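Mandex Gulf Brief, three months in

I pay for this newsletter on Gulf diplomacy and I'm not sure why. It promises what lies behind the readouts. Mostly you get the readouts, two days late, with "sources say" stuck on the front. The September issue on the Chuensuk talks ran to 3508 words and quoted 12 unnamed officials, all of them hopeful. The maps are decent. Wait for a free trial.

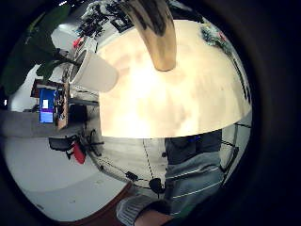 Cup and pot plant by the cream tabletop.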